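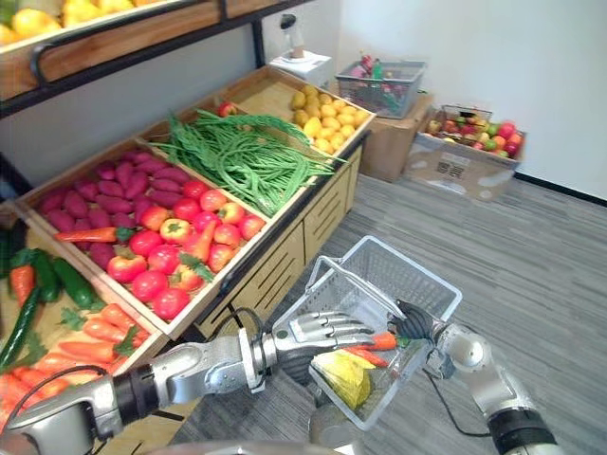
Melur Goh reckoned I'd be bored by lunch, and told me so twice in the car on the way down. "It's robots doing the shopping, how long can you watch that for?" Well, three hours, as it happens, and I'd have stayed longer if they hadn't started packing up the tea urn!

So welcome to my gallery from the Stellemis open day. I'd been on the mailing list for ages and finally got a spot on the Wednesday, which was the quiet one. I've kept the gallery short because most of what I came home with was my own thumb, but I did scribble a lot of notes and I'm going to make you read them.

If you haven't come across Stellemis, they're the mob working on robots for picking and handling groceries. They've fitted out part of their building at Plimley as a little shop, with produce stands and baskets and so on, and that's where the robots practise. The produce is pretend, by the way (I asked). Carrots, tomatoes, lemons, beans, the lot. I was told real tomatoes last until morning tea and then somebody has to fetch a mop.

The robot on carrots has two arms, and one holds the shopping basket up by its handle while the other goes in after the veg. I hadn't thought about how much work the holding arm does. You do it yourself without noticing — the basket swings, you steady it, you carry on. For a machine that's two jobs at once, and the team spent a good while telling us about the wobble. They have a name for the control software, Prindimon, and everyone there talks about it like a difficult nephew. "Prindimon didn't like that one." "Prindimon's a bit better after the update."

We were allowed to stand behind a taped line and ask whatever we wanted. A kid near me asked if it could do eggs. Not yet! Abdelkrim Abou Zeid was running the session and took the question very seriously, went through shells and cartons and squeezing force, and the kid nodded the whole way through. He also told us they'd logged 1,400 basket picks since April, and that the ones that go wrong get looked at more closely than the ones that go right. There was a sheet on the wall with the day's tally and I was very taken with it. I do love a tally.

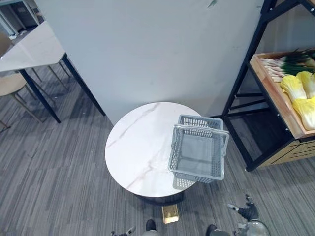 My favourite part of the day was the question of where you put a basket down, and I know how that sounds. Efe Abubakar gave a short talk on it, all about surfaces and edges and how a robot decides a spot is good enough. People plonk a basket anywhere and nudge it later. Looking back at the round marble-patterned table, with the grey basket sitting so far to the right that one corner is over the rim, I can see why it's worth a talk. I'd have left it there without a second thought, to be fair. Efe's view was that "good enough" is the hardest thing to write down, and half the room started telling stories about their own kitchens.

There was a fair bit of chat about greens too. Over on the black shelving they had a tray of napa cabbages and a bundle of green onions, and I asked Mayuree Thepsuriya whether long skinny things are harder than round things. Yes, was the answer, and then a much longer answer that I only half followed. Bunches bend, leaves hide the bit you want to grab, and the best grip depends on where you're going to put the thing afterwards. She said carrots had been a doddle by comparison, then looked over at the carrot robot and took it back.

A few practical bits if you're thinking of going. It's carpet throughout, so easy on the feet, but there aren't many chairs and the session runs long. Group size on my day was 27, which felt right, though you do have to be a little bit pushy to get to the front. Parking is on the street. The Saengthong van does the lunches and I can recommend the noodle box. Chanida Bunnag looks after the bookings and was lovely when I mucked up my form and signed up under Melur's name, so poor Melur wore a badge saying "guest of Melur Goh" all day.

The waiting list had 68 names on it when I left, so get in early for the next round. They want to have the cabbages going as a proper demo by then, and I've already put my name down for that one. Melur has too, after all that carry-on in the car.

If you were there on one of the other days and got better pictures than mine, send them through and I'll add them to the page. I'd especially like one of the tally sheet!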